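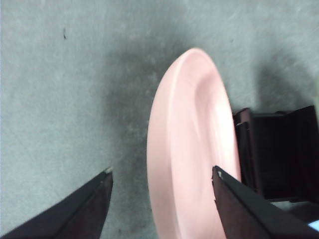
Figure 2. A light pink plate standing steeply on its edge, with the shallow well visible inside the rim.

4.2 Does standing a plate on edge really help?

Household manuals tend to treat the upright plate as settled good practice. Plates stored or drained on edge are said to take less room, chip less often and come to hand faster than plates in a stack. We could find very little behind these claims. The guide most often quoted to us, the Oyewole kitchen handbook, gives no source for any of them, and the Lesis storage survey asked people only which method they liked, which tells us about liking.

Our own records are a modest check. The Braltunum household log contains 2306 entries in which a plate was put down, and in 472 of these it was left on edge or close to it. The coding was done by Iyamu and Olatunji, working apart, and disputed entries went to a third reader. Most disputes were over tilt. A plate leaning a little against a bowl was "flat" to one coder and "on edge" to the other, and we doubt that any written rule would have removed the problem. A steep case such as the one in Figure 2 gave no trouble. Seen from that side, the round plate shows as a tall, narrow oval, and both coders marked it the same way.

Shape matters more than the manuals allow. A plate with a broad rim and a shallow well, like the pink one in the figure, offers plenty to hold at the edge. Deep plates and pasta bowls do not stand the same way, yet earlier work lumps them together under "dishes." When Gruber went back through the on-edge entries and separated them by depth, the supposed advantage in reach time shrank a good deal, and for deep plates we would not care to say there was one at all.

The claim about chipping is weaker still. It rests on the idea that stacked plates rub and knock against each other, which is reasonable as far as it goes. But a plate on edge puts its weight on a small part of the rim, and the rim is where people report chips. Our log recorded damage only when someone in the household thought to mention it, so we make no estimate in either direction. Pilkington (personal communication) has suggested that material would swamp any effect of position, and we have no data with which to argue.

As for space, the answer depends on what is counted. Six plates on edge need a rack, and the rack was left out of the shelf measurements in the Skiltix trial. MacLeod raised this in April, during the review of our draft protocol, and we have included the rack in every measurement reported in Section 5. Readers comparing our values with the earlier ones should keep the difference in mind.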